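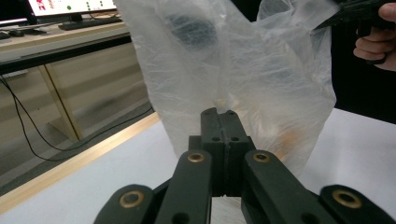
Which meters are in the Westero leak log?
Every district meter in the Grastent supply zone that sent us at least 30 days of readings, plus the two bulk meters at the Lundeck reservoir.

Posted Aug 1, 2022 by the Lundeck water data desk

## What you get

One CSV, 2383 rows, one row per meter per night. I took the minimum flow between 2am and 4am, when hardly anyone is running a tap, so a high number usually means water is getting out somewhere it shouldn't. 1825 of the rows have been checked against the repair sheets. The rest haven't (sorry, I'm getting there!), and they're marked `checked = 0`.

## Columns

- `meter_id` – our own code, nothing to do with the one on your bill
- `night` – the date the night started
- `min_flow` – litres per minute
- `repair` – 1 if a crew dug within the week
- `checked` – see above

## Things that will trip you up

The Chávez Road meter was swapped in March and the new one reads in cubic metres. I've converted it, but the first few nights after the swap still look odd to me and I'd leave them out. Anything over 80 litres per minute is probably a hydrant being flushed – have a look at the night either side before you get excited.

Gaps are left blank. Please don't fill them with zeros, I did that once and spent a whole afternoon admiring my leak-free town.

## Using it

Free for anything, just mention Westero. Corrections are very welcome, ideally with the meter code and the night.

This site uses cookies to remember your settings. Accept | Manage cookies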